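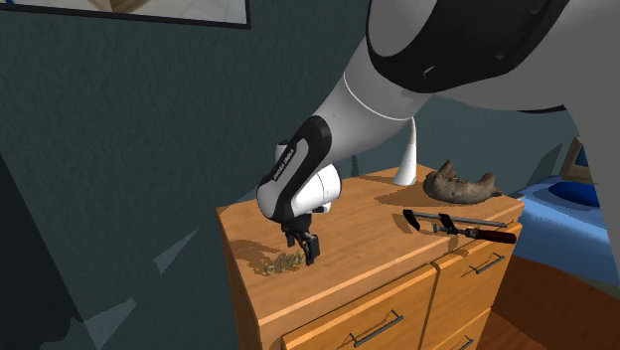
Page 17

Unit 7. Budgeting for a manipulation cell
Course notes, Stesarthorpe. Prepared by Nikola Bednarek.

Run the task in simulation before asking for a quote. The dresser-top task used in this unit has a single arm with a two-finger gripper, a bar clamp near the front edge and a tall cone at the back. Three things on the purchase list can be checked at this stage.

Reach. Measure from the arm base to the farthest object, then add the gripper length. Check the forearm against tall objects as well as the fingertips.

Gripper opening. List the narrowest grip on each object. A clamp can be taken by its bar or its handle, and the two need different openings. Thin, tangled items lying flat on the surface may need other fingertips - price these separately.

Work surface. Furniture is cheap but moves under load. Allow for fixing it to the floor.

Sample lines from the Patari worksheet, in dollars:
Fingertip set, spare: 932
Stand and floor fixings: 1,351

Simulation does not give you shipping, guarding, training hours or the service contract. Dumisani Swanepoel's sheet has a column for each. Leave a cell blank if there is no written quote - do not enter zero.

Draft budgets are due in May. Bring the reach table with you.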